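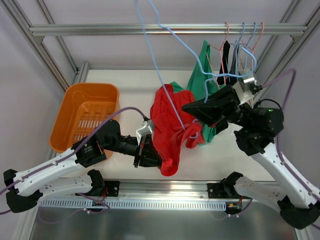

Can I run the hanging routine with only one arm if the other one is out for repair?

You'll need both arms for anything on a hanger. The folding routine has a one-arm mode, under Routines > Reduced, and it's slower but it does the job.

Home Products Support Tickets Downloads Contact

Search tickets Enter keyword Go

Stullura two-arm garment kit: right gripper lets go early on sleeves
Posted 19/01/2022 by Catriona Rankin

Hi all, me again. I'm opening this as a proper ticket so it doesn't get lost in my inbox like the last one did (sorry, Marcelino).

We have the Stullura kit at our Clerholm workshop, on trial until May, and I'm the one who gets to write up whether we keep it. Mostly I like it a lot! Shirts onto hangers, hangers onto the rail, and I get to drink my coffee. But since I put the new software on, the right gripper opens before the left arm has finished pulling the fabric over the shoulder of the hanger. The garment slides, the left arm keeps tugging at nothing much, and then the whole thing stops with error 444.

The manual has one line for 444: "grip state mismatch." Thanks, manual.

What I've tried so far, in the order I tried it:

Power cycle, both arms. No change.

Re-ran the wrist camera calibration on both sides. The left passed the first time. The right took two goes, and I was hopeful for a minute there, but the next garment did the same thing.

Swapped to our plain Semple hangers in case the kit's hangers were too slick. Same error, and those Semples are a bit too narrow for the routine anyway, so I went back.

Raised the grip hold time from 300 ms to 450 ms. Better! T-shirts went through fine after that, but anything with a long sleeve still drops. I ran 18 garments through and 6 of them stopped with the error, every one of them long-sleeved.

Checked the gripper fingers for lint – there was some, I cleaned it off, it didn't help.

I haven't rolled back the software yet. I'd like to hear from you before I do, because the last rollback wiped my saved rail positions and I spent an afternoon teaching them again.

Log file is attached to the ticket. Let me know if you want the one from the left arm too.

Catriona

Reply from Marcelino Bastos, Stullura support

Hi Catriona, thanks for the log, and for writing down the steps. Please don't roll back. The update added a setting called Release On Slack, and it comes switched on. When a sleeve goes loose, the right gripper reads that as "the other arm has it" and opens. Go to Arms > Right > Grip, turn Release On Slack off, and put your hold time back to 300 ms. Save, then restart the routine from the first step, not from where it paused. Your rail positions won't be touched.

Reply from Catriona Rankin

Found it. It was on, just like you said. I turned it off and ran the six that had failed, and five went onto their hangers with no error. Number six is a big heavy sweatshirt and it still slipped, but no 444 this time, it just slid off the end and the arm waited for me. I can live with that for now, although it'll go in my write-up.

Could you get that setting into the release notes? I read them twice and I swear it isn't there. Also our Skeston shop is getting the same update next week, and I'd rather they didn't go through all this.

Reply from Marcelino Bastos, Stullura support

Fair point on the notes, I've passed it on. For Skeston, have them change the setting before the first run. For the sweatshirt, try Grip Force one step up on the right side only, and send me that log if it slips again. I'm leaving the ticket open until I hear from you.

Status: Waiting on customer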